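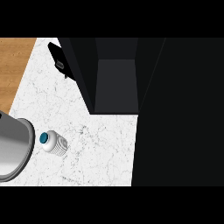 Can a machine clear a kitchen counter yet, or are we still years off?

We use cookies to keep you signed in and to count visits. Accept | Manage settings

Search this board Search titles only Advanced

flatwasher
Started 2024-04-06

I run the maintenance side of a small packaging shop in Lildale and I keep having the same argument at home and at work. At home it's whether a robot will be doing the kitchen within our lifetimes. At work it's whether one could take over the bench at the end of the line, where somebody stands all shift and sorts out whatever comes down tipped over or facing the wrong way.

I think these are the same job. Take the kitchen at the top of the thread. It's a simulated one, but the work is ordinary enough. There's a big metal pot on a marble counter and a small white bottle lying on its side next to it. Stand the bottle up, put it wherever it goes, wipe under it. A kid can do it. I want to know if anyone here has seen a machine do that kind of thing day in and day out, in a room that wasn't built for it. Not a video. Something you stood next to.

ovenmitt_78
Reply

No, and I've looked. I worked in a hotel kitchen until last August and we had a sales visit from a company called Cumora. They had a single arm on a cart. It picked up plates and put them in a rack. It did fine with our dinner plates. Then the chef handed it a sauce pan with a lid on and it went for the lid, got the lid, and left the pan.

They were polite about it and said pans were on the list. We didn't buy.

For what it's worth, I would not have minded having it for plates. Plates are most of the work on a banquet night.

torque_spec
Reply

A bottle on its side is harder than the first post makes it sound. When it's standing, you can come straight down from above or in from the side and close on the middle. Lying down, it can roll, and the grip you use to pick it up is usually the wrong one for setting it upright. So either the wrist has to turn a long way or you put it down and regrab. With two arms you can pass it across. All of that is solved on paper. Doing it on whatever bottle somebody bought this week is where the trouble starts.

Also that bottle is close to the pot. There's a bit of marble between them but not much. If the fingers are thick, you bump the pot on the way down, and now the thing you were reaching for may not be where it was.

flatwasher
Reply

torque_spec, would you just push the bottle out into the open first? There's a lot of clear counter on the other side of it. That's what I would do with a glove on.

torque_spec
Reply

You could. People do program that, a nudge and then a grab. It's one more step to go wrong but it's a cheap one. On a hard smooth top I'd be worried about it rolling to the floor.

benchgrinder
Reply

I'm going to disagree with the first post. The kitchen and the end of your line are nowhere near the same job.

We have an arm from Rolton at the shop where I work. It takes molded caps out of a bin, turns them right way up, and sets them in a tray. They come in every which way, so don't tell me it's easy. It's been running for two years. In the last check I wrote down, it dropped or missed two out of 1000, and it knows when it missed, because the fingers close all the way. It tries again. The person who used to do that job now looks after the arm and two other machines.

It works because the part is always that part. Same size, same color, same light over the bin. Your end-of-line bench probably has a dozen products on it at most. A kitchen has whatever you brought home.

flatwasher
Reply

Fair. We have more than a dozen though. We run 107 different items through that line if you count the short runs, and the short runs are the ones that tip over. Tall bottles mostly.

benchgrinder
Reply

Then run the arm on the ones that sell and keep a person for the short runs. That's what I would do. Don't try to cover all of them. The last stretch will eat your whole budget.

quietlathe
Reply

I'll take the other side, a little. I spent some time on a trial of a kitchen system built by Ibarra, and it was trained mostly in simulation. Same idea as the picture up top: rendered counters, rendered pots, a gripper working next to them. I went in thinking it was a video game and would be no use on a real counter.

It was of some use. We gave it a real counter with mixed stuff and asked it to move one object at a time to a tray. It got 78 out of 200 on the first try. The second week they changed how it judged height and it was better, but I don't have that number so I won't make one up.

What surprised me was which things it got. Small bottles and jars were good. Bowls were fine if they were empty. Dish towels were terrible. Anything shiny was hit or miss, and a polished pot was about the worst of the hard objects. The cameras had trouble telling where the side of the pot was.

ovenmitt_78
Reply

So it failed more than half the time and you're calling that some use?

quietlathe
Reply

On objects it had never seen, in a room it had never seen, yes. Five years ago the same test would have been close to nothing. I'm not saying buy one. I'm saying the line is moving, and I didn't think it would be.

ovenmitt_78
Reply

If I hired a dishwasher who got 78 out of 200 he would not make it to lunch.

benchgrinder
Reply

I'm with ovenmitt on this one. A shop can't plan around "the line is moving." Either the thing does the work or somebody has to stand next to it, and if somebody has to stand next to it you've bought a very slow helper.

pantry_moth
Reply

Regular person here, no shop. I have bad hands and I can't lift a full pot anymore. I don't care if a machine takes 20 minutes to clear the counter. I'm not in a hurry. I would care a lot if it dropped the pot or squashed something with a lid on it.

Everybody in this thread is talking about speed and percent. For a house I'd want to know what it does when it gets it wrong. Does it stop? Does it keep pushing?

torque_spec
Reply

Good point, and it's the right thing to ask a seller. Most arms meant to work near people have a force limit. They feel a bump and stop. The catch for you is that a full pot is heavy, and the arms with low force limits tend to be the ones that can't carry much. The bottle would be no problem. The pot is a real load, and if it has water in it the load moves around while you carry it.

If I had to guess, you'll be able to get something that picks up light things and puts them away well before you can get something that will lift your stock pot at a price a house can pay.

pantry_moth
Reply

That's about the reverse of what I need - I can manage the bottles. Thanks for a straight reply though.

quietlathe
Reply

The reach is the other thing in a house. Look at how much of that kitchen is tall dark cabinet or something like it. The gripper is right up beside it at the back of the marble. A person leans around a cabinet without thinking. An arm on a fixed base has to find a way to get the elbow around, and sometimes there isn't one. In the trial we lost a fair number of tries that way. It could see the object fine and just couldn't get there.

Dark surfaces weren't great for the depth cameras either. Ours would report a black cabinet door as a hole now and then.

flatwasher
Reply

OK, this has been more useful than I expected. Where I've ended up:

For work, I'm going to pull the list and see which items make up most of the tipping. If it's a handful of the tall bottles then I'll get a quote for one arm and leave the short runs to people. benchgrinder, I may message you about how you light the bin.

For home, I owe my wife a dinner. I had said five years.

benchgrinder
Reply

Go ahead and message. Short version: light it from the side, not from above, and paint the inside of the bin a flat color. Shiny bins cost us a month.

ovenmitt_78
Reply

What did your wife say?

flatwasher
Reply

Twenty. She might still be low.

quietlathe
Reply

I'll take ten, for light stuff on an open counter. No towels.

Related threads
Suction cup or two fingers for small bottles
Rolton arm faults after a power cut
Lighting a parts bin on the cheap
Robot vacuums and chair legs
Anyone in Lildale servicing conveyor drives?
Moving a heavy pot with weak hands - tools that help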